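Home > Washroom Furniture > Vanity Units > Jimwood Karivmont 800

Jimwood Karivmont 800 Vanity Unit with Ceramic Basin

The Karivmont 800 is a floor-standing vanity unit supplied with a one-piece ceramic basin top. It is intended for domestic bathrooms, guest accommodation and residential care settings. The unit is delivered assembled. The basin top is packed separately and should be checked for damage before the delivery note is signed. 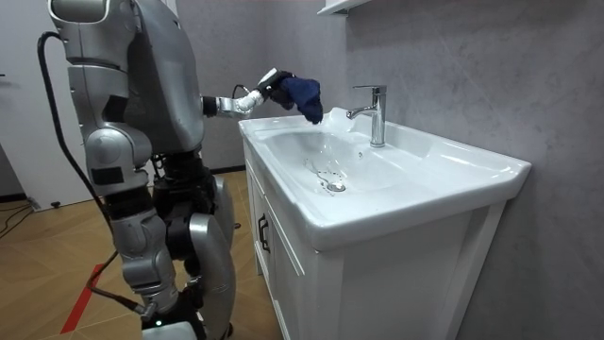

Page last changed: April

Product code: KV-800-W
Width: 800 mm
Colour: white
Basin: white ceramic, one tap hole
Supplied with: fixing kit, basin sealant, care leaflet
Not supplied: tap, waste, trap
Guarantee: 5 years on the cabinet, 21 years on the ceramic

Ordering and delivery
Orders are normally dispatched within 21 days. Customers requiring 100 units or more should apply to Loretta Pennington in Contract Sales for a written quotation and a phased delivery schedule. Units ordered in the Tundari finish are made to order and cannot be returned unless faulty.

Cleaning and care
The ceramic top should be wiped with a soft cloth and a mild, non-abrasive cleaner. Particular attention should be given to the rim and the base of the tap, where limescale collects first. Bleach must not be left standing in the basin. Cabinet fronts require only a damp cloth and should be dried afterwards. Damage caused by scouring pads or acid-based descalers is not covered by the guarantee.

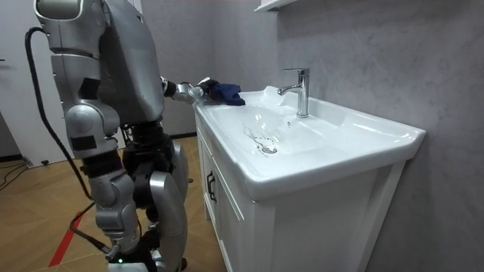
Installation
The unit must be fixed to a sound wall by a competent person. Water supplies should be isolated before work begins. On stud partitions, additional timber support is required behind the fixing points. The basin top is to be bedded on the sealant provided and left overnight before the tap is used.

Spare parts
Hinges, handles and adjustable feet are held in stock. The Brannigan hinge fitted to earlier units has been withdrawn; the current hinge uses the same screw positions. Enquiries should be addressed to Gavin Baird, Spares and Guarantees, quoting the product code and the number printed on the delivery note.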